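Zakereo Help > Workrooms & Studios > Furniture and Storage

# White work table rocks on wood floor, plus where does the ladder go

**boonyarit_upstairs**
posted April 23, 2026 · 597 views

Hi all, first post, typing this on my break so sorry if it's a mess.

We have a shared workroom on the upper floor of an older building. Wood floor, white walls, white ceiling with beams and pipes running across it. Main table is white with a dark gray frame and legs. Nice enough table. Problem is it rocks. Not a lot, but if you lean over it and reach across to the far side, you feel it tip and come back. There's always stuff sitting on it and I'm tired of things creeping toward the edge.

Tried folded cardboard under one leg. Worked for a day then somebody nudged the table and the cardboard was on its own in the middle of the floor. Tried a felt pad, it squashed flat. Turned the whole table a little and the wobble just moved to a different corner, so I'm guessing floor and not table?? Or both.

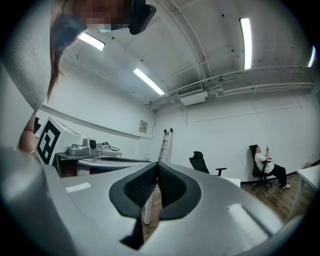

Second thing is the step ladder. Aluminum, lives in the back corner leaning on the wall. We need it for anything up by the ceiling so it has to stay in the room, but it slid once when the door got slammed and took a bite out of the floor. Also a black scuff on the wall where the rail touches. No closet in there. Landlord says no big holes in the walls, "small fixings ok" whatever that means. I don't want to lay it flat along the wall, people will trip on it, I will trip on it.

So

- what do you put under a table leg that stays put on wood
- is there a way to keep a ladder upright in a corner without drilling half the wall
- am I supposed to fix the floor first or is that crazy for a rental

Budget small. Thanks!!

---

**trallow_fixit**
marked as helpful

Don't touch the floor. Rental, old building, leave it.

Table first. Before you shim anything get underneath and check the frame bolts. Clear the top off, flip the table on a blanket with a second person, loosen all the bolts a half turn, stand it back up where it's going to live, let it settle, THEN tighten them. Go a bit at a time, opposite corners. A lot of these get tightened upside down when they're first put together and the frame gets locked in with a twist. That alone might do it.

While it's over, look at the bottoms of the legs. If there's a plastic foot, try turning it. Plenty of metal frame tables have leveling feet that people never notice because they're screwed all the way in. If yours has them you're done in two minutes, back out the one on the short leg until it just takes weight. Not more. If you crank it you'll lift the next leg over and be chasing it all afternoon.

No leveling feet? Check if the legs are open tube. You can get a push in insert with a threaded foot, sold by the outside size of the tube so measure that – and measure it again, I've bought the wrong ones. I paid 4 dollars for a set of the Piltari ones and they've been fine under my bench.

If that's out too, hard plastic wedge shims. Never cardboard or felt for leveling, both crush. Slide the wedge in till it's snug, mark it, pull it, snap or cut it at the mark, then stick it to the bottom of the LEG with double sided tape. Not to the floor. That way if the table gets bumped the shim goes along with it. Thin rubber pad under all the legs after, same thickness on each, or you've made a new wobble.

To find the short leg, press down on one corner with the top empty and have someone try to slide a piece of paper under each foot. Paper goes in, that's your leg.

One more thing, once it's level put tape on the floor at each leg. Masking tape is ok, don't leave it down for months on an old finish, it pulls. Floor is uneven so the table is only level in that one spot.

Ladder: I'd do a hook and eye and a strap. Small eye screw into the trim if there's trim, otherwise into a stud, short strap around the upper rung, clip. Very small hole, fills with a dab of filler when you move out. Close it up fully first if it folds. And rubber feet on the bottom, check they aren't worn smooth, replacements are cheap.

---

**sawdust531**

we just bungee ours to a pipe

---

**trallow_fixit**

Please don't tie anything to a pipe unless you know what's in it. Sprinkler pipe especially.

---

**morning_shift_studio**

Agree on the bolts, that was our problem too. Different table but same kind of rocking.

For the ladder, if you really can't put a screw in, what we did was a piece of non-slip rug underlay on the floor in the corner, folded over so it's 2 layers, feet of the ladder on that. Then slit some foam pipe insulation and push it on the rail wherever it meets the wall. Stops the scuffs. Lean it steeper than you think is too little lean, no wait, not too steep or it'll come forward at you. You know what I mean. Has to rest back into the corner properly.

Not as safe as a strap. If kids are ever in the room do the strap.

Scuff on the wall comes off with a white eraser sponge, go lightly, it'll leave a shiny patch on flat paint. Dent in the floor, wax filler stick in the nearest brown, rub it in, buff. Ours doesn't show unless you're looking for it.

---

**boonyarit_upstairs**

Ok update. Flipped the table. Bolts were all over the place, one was finger tight. Did the loosen and retighten thing and most of the rocking is gone. No leveling feet that I could find. There's still a tiny bit on the leg nearest the door so I'm getting wedges tommorow.

Asked the landlord about the eye screw, waiting to hear. Underlay for now.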